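Garero arm notebook
December 25, 2023

Quiet day in the shop and the heating is on, so I gave myself the whole afternoon with the arm and a pot of coffee. For whoever picks this up after me: the settings at the bottom are the ones to trust, and the ones penciled inside the Trevaskis binder are from August and should be ignored.

Fingers and linkage

I went over all the pivots on the gripper before doing anything else. One screw had backed out a little (the same one as last time, of course) and it got a drop of threadlocker. I also eased the routing of the thin cable, which had been bothering me for weeks. I do like how these black parts look against the teal, though it makes small things hard to find when you drop them.

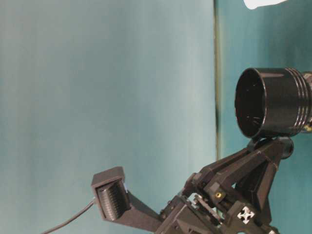
Reaching for the mug

I used the black mug again, the one with the white top, mostly so I could compare with my older notes. The Plisent controller is happy at 200 ms between waypoints, and I left it there. Going faster makes the wrist shiver at the end of a move, and I would sooner have a slow arm than a nervous one.
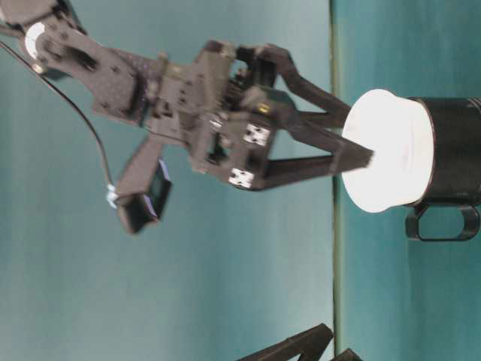 What I keep coming back to is the approach angle. If the fingers come in too high they want to meet the top of the mug when I would like them further down on the body, so I'm lowering the approach by 10 mm and trying again tomorrow with fresh eyes. I had a go at fixing it in the Asanon script as well, and made it worse, and put it back - the old version is saved if anybody wants a laugh.

Settings as left: waypoint delay 200 ms, approach offset minus 10 mm, grip force 2, retries 2.

Still to do: order more threadlocker, label the spare cables, wipe August out of the binder.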